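Search this site Go

Two signatures short of a pension

Posted in November by Kirsty Lambert

I spent Wednesday at the county office in Mestholm trying to find out whether my partner can be listed on my retirement plan. We've lived together for eleven years and never married. The state brought in registered partnerships a while back, and we registered the first month we could. I assumed that settled it.

Oranges on the red cloth.

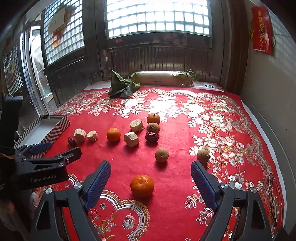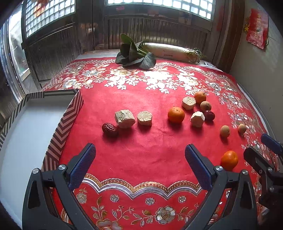 The law says a registered partner has the same standing as a spouse for hospital visits, inheritance and state income tax. It says nothing clear about private pension plans set up before it passed. Mine is one of those. My employer, Vidalell, uses an outside administrator, and the administrator wants either a marriage certificate or a court order.

The clerk at window two was polite. She gave me a form that is meant to cover older plans. It needs my signature, my partner's signature, and two more from somebody at the administrator. The administrator told me by phone that they don't sign county forms. The county won't accept the form without them.

I wrote to our state representative's office in the spring. The reply said a fix was in a bill called the Weller amendment, which would add one line naming pension plans. It passed the lower chamber 79 to 41 and then went to a senate panel, where it has stayed. The aide I spoke to said it might be heard next session. She wouldn't guess at a date.

The filing fee for the court order is $218. A lawyer on Yeoman Street quoted me $408 on top of that for the paperwork. We can pay it, and we probably will. Plenty of people can't, and they did the same thing we did, which was register and think they were covered.

My mother asked why we don't get married and be done with it. It's a fair question. We didn't want to, and the state offered us something else and said it would count.

If you registered and have an older plan, call your administrator and ask what they have on file. Get the answer in writing. Mine had my partner down as "other."

Comments (3)

Roland Whitlock
Same problem here with a plan from my old job. I got the court order last year. The hearing took ten minutes and the wait for it was five months.

dee_m
Does this affect life insurance too or only pensions?

Kirsty Lambert
dee_m, my life insurance took the registration with no trouble. Check yours though, they're all different.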